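Chapter 7
Sauces, Pickles and Preserves

What this chapter covers
How acid, salt and sugar keep food from spoiling
Why thick sauces behave differently from thin ones
Reading the label on a preserved food
Storing sauces at home and in a small catering kitchen

Key words: acidity, pH, preserve, viscosity, shear, syneresis, headspace, best before

7.1 Why we preserve food

Fresh food begins to change as soon as it is picked, killed or milked. Some of the changes come from enzymes already inside the food. Others come from bacteria, yeasts and moulds that land on it from the air, from hands and from tools. In Chapter 5 we looked at slowing these changes by cooling. This chapter deals with foods that are changed in the kitchen or factory so that microbes find it hard to grow in them.

Most households own more preserved food than they think. Jam, mustard, chutney, pickled onions, brown sauce and tomato ketchup all belong to this group. Many of them were first made at home in late summer and autumn, when there was more fruit and vegetable than a family could eat. A glut of tomatoes in July might be boiled down with vinegar, salt, sugar and spice and kept for use in winter.

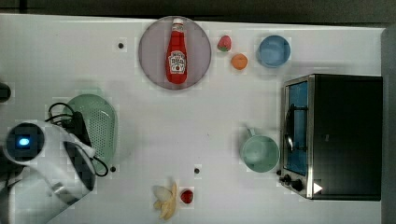 Three ingredients do most of the work. Vinegar makes the sauce acid. Salt and sugar both hold on to water, so that less of it is free for microbes to use. A sauce that is sharp, salty and sweet at the same time is protected in more than one way, and for this reason the recipe should not be altered freely. A cook who halves the sugar in a chutney to make it healthier will also shorten its life.

7.2 Acidity

Acidity is measured on the pH scale. Pure water at room temperature has a pH of 7. Lower numbers are more acid. The bacterium that causes botulism does not grow in food below pH 4.6, and most ketchups and pickles are well below this. Low-acid vegetables such as green beans and carrots are above it, and must be pickled in enough vinegar or heated under pressure before they can be kept in sealed jars.

Tomatoes lie close to the line. Some ripe varieties are less acid than others, and home bottling recipes therefore usually call for added lemon juice or citric acid.

Case study: the Pledby kitchen

Elfriede Riedl and Benedikt Egger make relish in a rented kitchen in Pledby and sell it at markets under the name Skaledlow. Each batch fills 60 jars. They take a pH reading from every batch once it has cooled and write it in a book with the date and the supplier of the vinegar. The entry for 2018-10-30 shows a higher reading than usual. Egger traced it to a new drum of vinegar that was weaker than the old one. The batch was held back and the supplier was changed. Read the case study again when you reach the section on record keeping in Chapter 9.

7.3 Thick and thin

Ketchup is thick when it stands still and runs more easily when it is shaken or squeezed. The force that makes one layer of a liquid slide over another is called shear, and a sauce that gets thinner under shear is described as shear-thinning. Mayonnaise and mustard do the same. Honey and golden syrup hardly do it at all, and flow at much the same rate however hard they are stirred.

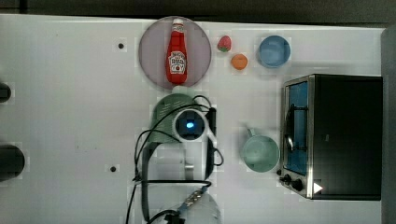
The thickness of tomato sauce comes mainly from pectin and from small fragments of tomato flesh. If these fragments settle closer together, thin liquid is squeezed out and gathers at the top. This is syneresis. It is harmless, and a shake of the bottle mixes the liquid back in.

Activity 7.1

You will need a sloping board, a ruler, a stopwatch, a teaspoon and small amounts of ketchup, honey and natural yoghurt.

1. Mark a start line and a finish line on the board, 33 cm apart.
2. Place one level teaspoon of ketchup on the start line and raise the board to a steep angle.
3. Time how long the ketchup takes to reach the finish line. Stop after 5 minutes if it has not arrived.
4. Clean the board and repeat with the honey and the yoghurt.
5. Repeat all the tests, stirring each food briskly before you spoon it out. Record your results in a table.

Keep your table. It is used again in section 7.6, where we compare sauces thickened with starch.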